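Page revised 26 August 2025

# About Berisby

Berisby is a small company that keeps one robot cell in good working order. The cell is called Ranine. It belongs to our customer Drimska, who makes plastic containers and the parts that go with them, and it stands in our own building. Drimska sends us the plastic parts, we run them through the cell, and we send back the results and sometimes the parts too.

Many people who write to us expect a bigger company with many machines. We have the one cell, and this page tells how it is set up, how we look after it, and who we are.

## How we started

Tirta Halim and Vicente Durán met when they were both service technicians for packaging lines. They traveled a lot. Most of their work was to arrive at a factory where a machine had stopped, to find a loose connector or a worn pad, and to leave again the same evening. Tirta used to say that the same faults came back because no person had the time to write them down in one place.

When Drimska wanted to try out the handling of its containers with a robot, it did not want to do this beside the production line. Tirta offered to take the cell into a rented unit and be responsible for it completely. Vicente joined after two months, Kai-wen Chien the November after that. The name Berisby was on the sign of the unit when we rented it, and the landlord allowed us to keep it.

In the first year we made mistakes that cost us time. We put the cell next to the loading door, and each time a truck was unloaded the temperature of the room changed and the plastic parts behaved differently under the fingers. We moved it to the back wall. We also bought a very good cabinet for spare parts before we knew which spare parts we would need, so for a long time the cabinet contained mostly tea.

## How the cell is set up

Ranine is a robot arm with a two-finger gripper and a small camera mounted close to it. The arm stands at one side of a worktable. The work surface is dark, and the parts from Drimska are mostly white or cream, so the contrast is easy for the camera. We tried a gray surface before, and a light green one, and we went back to dark.

The setting up is done in the same order each time, also when we are in a hurry:

1. The arm is switched on without parts on the table and goes to its home position. Whoever is on duty stands at the stop button and watches the complete movement.
2. The mounting screws of the gripper are checked with the torque wrench. The value is written on the card on the wall.
3. The fingers are closed on the steel gauge block. If the gap is more than on the card, we do not continue.
4. The camera is wiped with the blue cloth and not with any other cloth. After this the calibration board is placed on the table and the calibration is started.
5. The work surface is pulled flat and brushed.
6. The parts for the session are placed, and the first run is made at slow speed.

Step 5 sounds like a small thing, but it gave us trouble for many weeks. The surface moves a little during the work, and it gets folds. A light part that lies on a fold is tilted, and then the fingers touch it lower or higher than planned. Chun-yin Tse suggested that we weigh down the corners. Now we do that, and we still pull it flat before every session.

For the first run we take always the same container from the reference box. It has marks from earlier runs, so it is no longer good for measuring, but everyone here knows how it should behave and notices quickly when something is different.

## How we look after it

The fingers need the most care. They are black, and they pick up a fine dust from the plastic, which is more difficult to see on the textured parts than on the smooth ones. We clean them with a soft brush first and with alcohol after that. If one starts with alcohol the dust makes a paste and stays in the texture. Fung-ping Chou has written the cleaning instruction, and the first line of it is "Brush. Then the bottle."

Fingers are changed in pairs. In the beginning we changed only the worn one, and the grip became uneven. The old pair goes in a bag with the date and stays in the drawer until the new pair has finished 17 sessions. Only then it is thrown away. We had once a new pair with a fault in the material and were glad for the old ones.

The cables are the second matter. The cable of the camera runs along the arm and bends at the same place every time the wrist turns. Vicente has fixed it with a longer loop than the manual shows. Please do not tighten this loop if you visit us and have the opinion that it looks untidy! Two visitors already did.

The logbook is on paper. We also have a file on the computer, and every evening one of us copies the important lines from the paper to the file. We know that this is double work. A person with alcohol on the gloves does not like to type, and we noticed that with the computer alone the small things were not written down at all: a strange sound, a screw that turned more easily than last time. The paper logbook has nearly 70 entries for the camera cable alone, and from these entries we found the right length of the loop.

What we do at which time:

- **Before each session:** the list above.
- **After each session:** brush, alcohol, table brushed, parts back in their boxes, logbook.
- **Once a week:** cable check by hand along the full length, stop button test, filter of the control cabinet.
- **Once a month:** the brakes of the arm, the backup of all programs, new gauge measurement of the fingers.
- **Once a year, in November:** the cell is out of use for a full service, and we do not accept sessions.

## When something is broken

Repairs are done by two persons. One works and the other reads the steps and keeps the key of the main switch in the pocket. This rule comes from Tirta and there is no exception, even for a repair of five minutes.

The most difficult repair we had was last winter. The gripper opened too slowly, but only in the mornings. We changed the fingers, then the cable, then we asked for a replacement controller and waited for it a long time. Kai-wen finally took the gripper apart and cleaned out the old grease, which had become hard. In the cold unit it needed some time to get soft. The replacement controller is still on the shelf in its box. Since then the type of grease is written on the card, with the name of the person who applied it.

We do not repair the inside of the arm ourselves. For this we call the manufacturer. Vicente could do some of it, he is trained, but the customer has a right to know that the arm is in the condition in which it was certified.

## What goes through the cell

Drimska sends mainly molded white pieces, and the sessions are about gripping, moving and turning them. The pieces with a threaded neck are the most demanding. The ribs around such a neck can help the grip or disturb it, depending on where the fingers arrive, and a container with a long raised rim gives the fingers another edge that they can touch too early. The smaller threaded pieces, with arms at both sides, are light and slide on the table when they are pushed even a little.

When a movement goes fast, the camera pictures become soft. For watching the work this is good enough. For calibration we wait until the arm stands still.
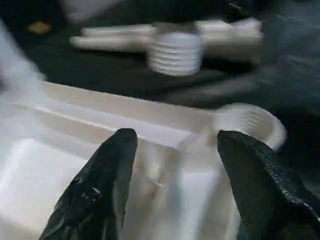 ## Who we are

**Tirta Halim** leads the company and is responsible for safety. He also answers the phone, when he hears it.

**Vicente Durán** looks after everything mechanical: the arm mounting, the fingers, the table and the famous cable loop.

**Kai-wen Chien** takes care of the programs, the calibration and the camera. Before Berisby she worked with measuring machines, and she is the strictest reader of the logbook.

**Fung-ping Chou** prepares the parts for the sessions and has written most of our instructions. If a sentence can be understood in two ways, he writes it again.

**Chun-yin Tse** came to us as a trainee and stayed. He does the weekly checks and is learning the repair work with Vicente.

## Working with us

We do not sell robots, and at the moment we do not take a second cell. We do give advice to other small workshops that have one machine and few people to look after it. Usually we begin with the logbook and the list before the session, because these can be changed immediately and cost almost nothing. We can send our own list and the cleaning instruction to anyone who asks. They are written for Ranine, so please adapt the values to your machine and do not copy them.

Visits are possible outside of the November service. Write to us some days before, wear closed shoes, and ask for Tirta at the door with the gray handle. The other door belongs to the carpenter.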